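How to Measure a Window for Replacement Glass

Posted Sep 4, 2025 by the Brollgate Glass workshop

Most of the panes we cut twice were measured once, usually with a sewing tape, often by someone standing on a bucket. Glass does not stretch. Please find a steel tape.

What you need: steel tape, pencil, paper, work gloves, and a helper who can read a number back to you without improving it.

Step 1. Work out what you are measuring. If the old pane is out and the putty is scraped off, measure the recess the glass sits in, from wood to wood. The part you can see through is smaller, and a pane cut to that size will drop straight into the garden.

Step 2. Take the width at the top, middle and bottom. In an old house you will get three different answers. Keep the smallest.
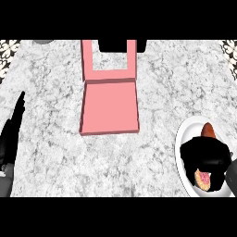 Open pizza box on a marble counter, computer rendering.

Step 3. Do the same for the height, at the left, middle and right. Then measure both diagonals. If they disagree, your window is not square and you should make a cardboard template.

Step 4. Subtract 2 mm from each figure so the pane has room to move. An opening of 941 by 310 becomes an order for 939 by 308. Write the width first. We have a rack in Timside full of panes from people who didn't.

Step 5. Check the thickness of a broken piece, with gloves on, and note whether it is clear, frosted or toughened. Toughened glass can't be trimmed later, however nicely you ask.

Bring the numbers to the counter on Alhassan Street, or send them in with a sketch.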